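Call for participants: grip failures in hand-held grippers

Tidutent is looking for 40 people to take part in a study at our Plodolwood lab. The study is about one fault. The hand-held grippers we use to record tabletop tasks have been letting go of objects without warning, and we want to know how often this happens with people who have never used one.

Between the spring and the fall our own staff recorded 2,755 runs. In 566 of them the object slipped or dropped while the handle was still closed. Most drops were harmless. One was a full pan, and after that we stopped all work with liquids and glass. Staff have learned to squeeze harder without thinking about it, so our own numbers are no longer much use.

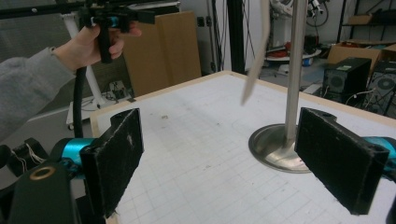
Gripper work at the grid table, Plodolwood lab.

What you will do

You will use a gripper to pick up, move and set down ordinary kitchen tools. Some sessions use new finger pads and some use worn ones - you will not be told which. If something drops, leave it and tell the session lead. Please don't try to catch it with your other hand. The fingers can pinch, and one staff member was hurt that way.

Each session lasts two hours with a break. You would come in for three sessions in February.

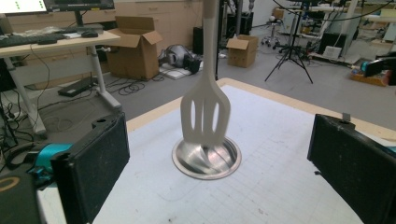 By the Eder study team, Tidutent
Posted Monday, December 3, 2018

Who can apply

You must be 18 or older, able to stand for an hour at a time, and have full use of at least one hand. Left-handed people are especially welcome. You can't take part if you have worked on the Mornent gripper or had hand or wrist surgery in the past year.

Pay

$300 for all three sessions, paid after the last one. If we stop a session because of a fault, you are still paid for it.

To apply

Write to the Eder study desk at Tidutent with your age, which hand you use and the days you are free. Closed shoes are required in the lab, and long hair must be tied back.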